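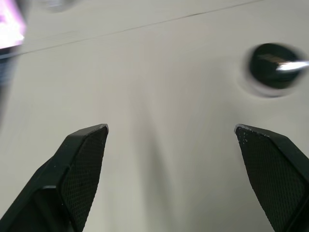
En febrero terminé de cambiar el filtro de profundidad de Hanetura, nuestro módulo de percepción. El filtro antiguo de Barkamel descartaba cada imagen con desenfoque, y así perdíamos 700 de 2,671. Un objeto redondo y negro que sale movido sobre una superficie blanca todavía se puede segmentar bien.

Gwawr Pumphrey prefiere otro umbral; yo dejé 30. 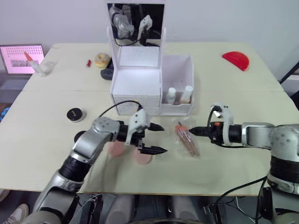 ¿Dónde corre el planificador? En un proceso separado, que recibe las poses cada 400 ms.

Me falta medir los retrasos. 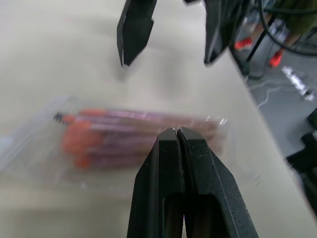 Pinza cerrada junto a la bolsa transparente.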